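Burkville robotics club moves to two-arm handling task

Wed 23 March

The student robotics club at Burkville has begun the second stage of its tabletop handling project, in which a pair of robot arms is operated over a shared wooden work surface. The first stage, completed before the winter break, used one arm only. The club intends to enter the results in the Grundari student manipulation contest in October.

The project is run as an evening class open to second-year and third-year students. Members work in pairs, with one operating the arms and the other keeping the log. A run is recorded from a fixed camera and from small cameras at the wrists, and all views are stored with the same time stamp so that they can be compared later. 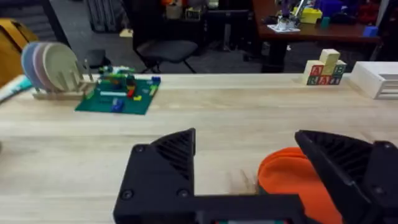 The contest rules ask for household and desk objects of mixed shape and stiffness, placed on a surface that has not been cleared for the purpose. Entrants choose their own objects but must declare them in advance. The club's wrist views therefore take in a good deal besides the target. Round plates standing in a wooden dish rack, a green Lego baseplate covered in small bricks and a stack of alphabet blocks can all fall within a single view, and the software has to separate them from whatever is to be picked up. Members report that plain, well-spaced items were dealt with early in the term. Small bricks remain the harder case, as neighbouring colours are often merged into one region.

Control software is written by the students on top of Prostik, a motion package already used in the department's teaching. The club has added its own grip routine, which closes the fingers in short steps and stops when the motor current passes a set limit. The limit was first set too high for soft objects and was lowered after a series of trial runs. The present value is held in a settings file and may be changed between runs but not during one.

Work in the current stage concerns how the arms share a task. In the simplest arrangement one arm takes hold of the object while the other waits close by, then moves in when the log-keeper gives the word. Later runs will remove the spoken signal and leave the timing to the software.
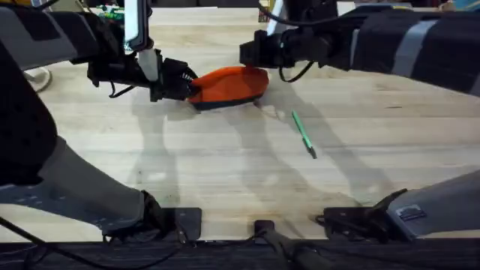

Recorded runs and scoring

The club has set a target of 400 recorded runs before the contest entry closes. At the last count, 277 had been logged. Runs with a missing camera view are kept in a separate folder and do not count towards the total.

A run is scored as complete, partial or failed. Complete means the object was lifted, moved and set down inside the marked zone without help. Partial covers any run in which the object left the table surface but was set down outside the zone. The students score each other's runs and do not score their own. Where two scorers disagree, the recording is played again at the weekly meeting and a single score is agreed.
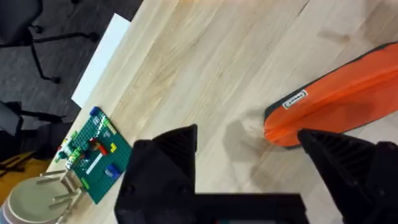 The contest requires a complete rate of 80 per cent over the final set of runs, which must be made in one session with no change to the software. The club has not yet attempted a full session under these conditions. A rehearsal is planned once the timing work is finished.

Costs for the year have been met in part by the Opoku fund, which supports student technical projects and awarded the club a grant of £1000. The money has gone on replacement gripper fingers, cables and storage for the recordings.

Students wishing to join for the summer term should put their names on the list at the department office. No earlier experience with robot arms is needed, but members are expected to complete the workshop safety course before operating the equipment.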